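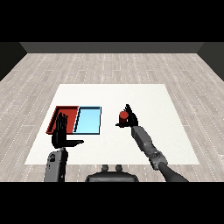 2 min read · 686 views

Rebuilding the Lirkard pump track: dirt or asphalt?

rootdrop
So the old pump track at Lirkard is finally getting redone this spring, and I've been going back and forth on it all January. We have $3,477 in the jar from the two jams, which I think is wonderful, and I'd love to put it all into good clay and a load of topsoil for the backs of the berms. Dirt is what I learned on, dirt is what my kids learned on, and you can change a roller in an afternoon if it rides badly. Anybody feel differently?

chainslapper
I do, sorry! I rode the paved one at Vainio last summer and came home grinning like a fool. It had rained all morning and we were rolling by lunch. With dirt you'd be looking at a closed sign and a puddle in every low spot. I'd sooner save up for another year or two and pave it.

rootdrop
Oh, I've heard nothing but nice things about Vainio, but that was a town project with town money behind it. Our jar wouldn't pave the start hill.
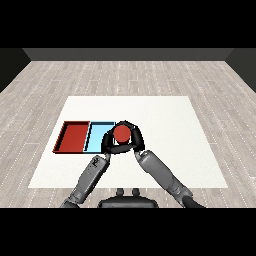
And I do worry about the wait. The kids who are eight now will be off playing soccer by the time we've saved enough, and the track as it stands has one berm you can use and a roller that's mostly weeds. I'd rather have them riding something this June, even if we're out there with rakes every couple of weeks.

mudguard_mo
With rootdrop on this one. The Draltent loop is all dirt and we keep it going with a tamper, a hose and whoever turns up. One thing though — please make the first berm bigger than you think. Ours was too tight and everybody on a 29er hated it. We dug it out again to 60 degrees at the top and now even my slow old legs get around.

chainslapper
60 is steep for little ones on balance bikes, isn't it?

mudguard_mo
They stay low and never get near the top. My granddaughter toddles around the bottom of it quite happily.

zekia_rider
We did half and half at Zekia: dirt for the big loop, and 80 feet of pavers for the tiny kids. The pavers have heaved a little, so I wouldn't copy that part, but the big loop drains beautifully with a pipe under the low corner. Put the pipe in first!

rootdrop
Pipe is going on the list, thank you. Chainslapper, will you still come dig?

chainslapper
Of course I will. I'll grumble about asphalt the whole time, and I'm bringing the good wheelbarrow.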